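January, after lunch

Back on the grout for the Fistia tiles. I mixed the second batch of the Estex powder with a bit less water this time and it went off far too quick – I had maybe half the joints filled before it started dragging on the float. Colour's good though! Much closer to the old grey than the Barbier stuff we tried before the holidays, which dried almost lilac (Zoia liked it, I did not).

Batch 2 numbers, before I forget: 400 g powder, cold tap water, mixed by hand until smooth and then left to slake. Next time I'll sit the bucket in the sink to keep it cool and see if that buys me a longer working time. Also need to dampen the tile edges first, I skipped that like a dope.

Haze came off with the 400 grit sponge, no scratches in the glaze that I can find. Tile 1014 has a hairline crack near one corner, so I've put it aside with a bit of tape on it.
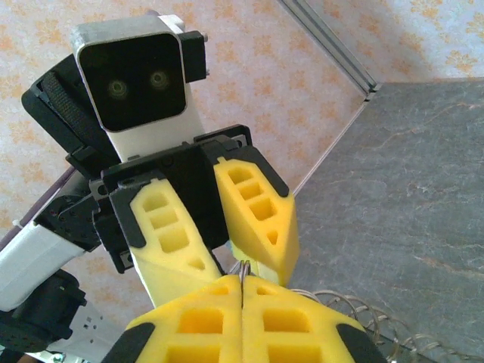

Khôi reckons the water isn't the problem at all and I'm just mixing too much in one go – half batches, he says, and use each one up before you even open the bag again. Fair enough. I'll try it his way tomorrow morning, and order more sponges.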